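Weighing the fruit, and weighing the claim

I have a rule about robot learning papers, which is that I skip the abstract and go looking for the table where the test setup changes. If there isn't one, I read the abstract and lower my expectations. So when Keith Goodwin sent round the draft on tape-grid randomization and wrote "this one really does generalize" in the subject line, I asked if I could come over to the Prendergast building and watch.

The method is simple enough to explain over coffee. You mark the table into cells with blue tape, start the object in a different cell each episode, record people driving the arm through the task, and train a policy on all of it. The task is to pick up the yellow fruit and put it on a kitchen scale. The draft's claim is that spreading the starts evenly over the cells beats letting operators put things wherever they like, given the same number of demonstrations.
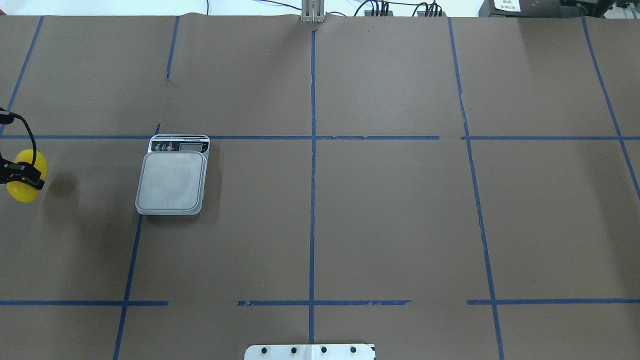 Noemí Palacios

The headline result is 89 percent success with grid starts. The operators' choice version gets 56. That's a big gap, and big gaps make me want to know who did the choosing. Two people collected the free-placement data, and Zuweira Opoku, who ran the later sessions, told me straight out that both of them favored the easy spots near the middle. Of course they did. I would too, at four in the afternoon with a quota.

So the comparison is between even coverage and tired people. I believe even coverage wins that one. What I'd like to see is even coverage against plain random coordinates printed out by a script, with no tape anywhere. If those two tie, the tape is a bookkeeping aid (a perfectly good one) and the paper should say so.

Then there is what the policy gets to look at. It takes a head view and wrist views, and the wrist views are where I start to worry. Up close there is a yellow thing on a gray background with some blue in it, and very little else to go on. A network doesn't need to know much about fruit to find the most yellow part of that.

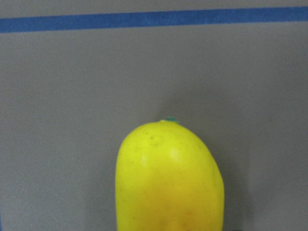 What happens with a second object?

I asked, and the answer is that they haven't tried it. One fruit, one color, one scale. Rawiri Ormsby argued that this is deliberate, that you change a single thing at a time and position comes first. Fair. But then the title can't have the word "generalization" in it with nothing in front of it. Spatial generalization, on one table, to one target. I would sign that version.

My other complaint is the tape itself. It's in the training data and it's in the evaluation. Blue lines at known places are a lovely set of landmarks, and a policy can lean on them without anybody meaning it to. The lines aren't even square to one another, so a crossing in one part of the table doesn't look quite like a crossing in another. I'd call that extra information. Rawiri calls it noise.

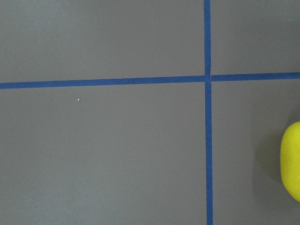 Blue tape crossing, with the fruit in the next cell over.

The test is cheap. Peel the tape, run the same evaluation, report the number. I said this in February about the Grallevham draft as well, and they did run it, and their number dropped by more than they liked. It still got written up, and it was a better paper for it.

Now the scale, which I want to praise before I pick at it. Using a weight reading to decide success is much nicer than having a grad student squint and say "close enough". The draft counts an episode as good when the reading settles after release. What it doesn't say is what happens if the fruit is resting half on the platform and half against the fingers, or is dropped from a height and happens to stay put. 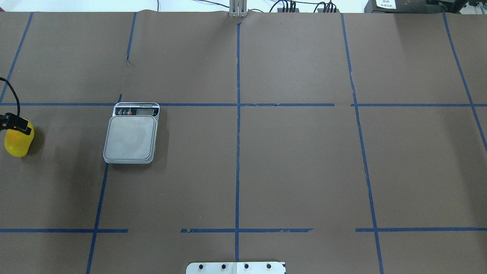 Those would all read as a weight of some kind, and a threshold somewhere is sorting them into passes and failures. The threshold isn't in the draft. Elsie Nepia found it for me in the Plendier config file, where it had been changed once partway through evaluation, and 41 of the episodes had been scored under the old value. She is rescoring them now. It may not move the result at all, but I'd want it in the appendix either way.

The full set is 497 demonstrations, which is small, and I do like that. Small sets can be looked at. I've asked for the per-cell success rates, because an average over a grid can hide one terrible corner, and my guess is the far cells are carrying most of the failures.

Keith says the tape-free run is on the list, after the revisions. I've asked him to put it before the revisions. I'll post the numbers when I have them, including if they make me look silly - my last guess about this lab was wrong, and he still brings it up.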